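Newsletter, April 14, 2019

SKIN STUFF: the moisturizer swap

Quick one this time, I'm typing between loads of laundry and my inbox is a disaster. Sorry if you wrote and I haven't answered. I will!

So I finished the last of my Nulordale night cream. Scraped the jar with a cotton bud and everything. Was going to reorder, then saw the price had gone up again and thought, ok, time to try something else for a bit. Ended up with the Vaniso gel cream in the unscented version. The scented one gave me a headache in the store so no thanks.

Ten days in. Thoughts so far, in no order:

Texture is great. Thin, cool, sinks in before I've finished brushing my teeth. My old cream sat on top forever and ended up on the pillow.

Not enough for my cheeks on its own. Forehead and nose fine, cheeks tight by morning. I've been patting 3 drops of the Fahmy squalane oil on top, just there, and that sorted it.

The pump is annoying. One push is too little, two is way too much, so my neck and the backs of my hands are getting very well looked after.

No breakouts. One small bump on my chin but that's my usual monthly visitor, right on time.

Makeup sits better over it. My foundation used to slide around by lunch and now it mostly stays put - except around the nose, but nothing stays put around my nose.

Would I buy it again? For summer yes. For January, no, I think I'd be flaking by the second week. If you're oily all over you'd probaly love it all year.

A few of you asked about layering so, real fast. Cleanse, leave the face a bit damp, serum if you use one, then gel cream, then oil on the dry bits. Oil last. I did it the other way round for years and wondered why my moisturizer was balling up. Give it a minute between steps if you can stand it, I usually can't. In the morning skip the oil and put on sunscreen. Yes even when it's grey out.

Also the reader who wanted to know about using it around the eyes - I do, it doesn't sting, but I'm not very sensitive there. Patch test first. Inside of the elbow, wait overnight, you know the drill.

Hand cream next time. I've got two on the go and can't decide, one smells amazing and does nothing, the other smells like a hardware store and fixed my knuckles in a weekend. Typical.

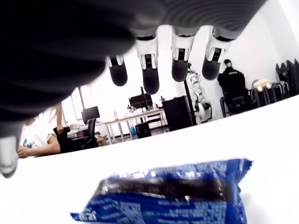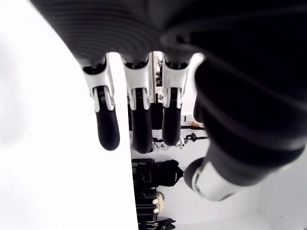
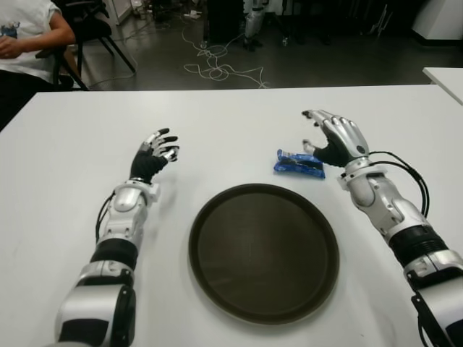 ALSO ON MY SHELF

Pukico lip balm, the plain one in the tin. Going on my second tin. Bit waxy at first, then lovely. Don't leave it in a hot car, I did and now it's in the cup holder.

Still testing the Fahmy clay mask. Used it twice, too early to say. Full write up in May, along with the sunscreens I keep promisng. If there's one you want me to try, hit reply and tell me, nothing too sticky please.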